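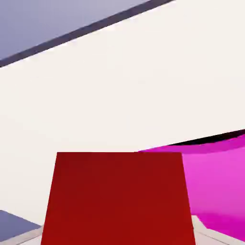 Emlyn Morgan asked whether the Brirnport tide readings could be used without the harbor correction. They can, but only for comparing one day with the next. For heights against the town datum, use the corrected column.

Contents
The table has 1049 rows, one per high water, taken from the Brito gauge book. Columns are time, raw height, corrected height and reader's initials. Heights are in centimeters.

Known problems
Seven rows in December have no initials. Four rows were copied twice and are marked D. Times before the clock change have not been shifted.

Typing and checks
Silvana Lacerda typed the pages. Dilek Işık checked 70 of them against the book.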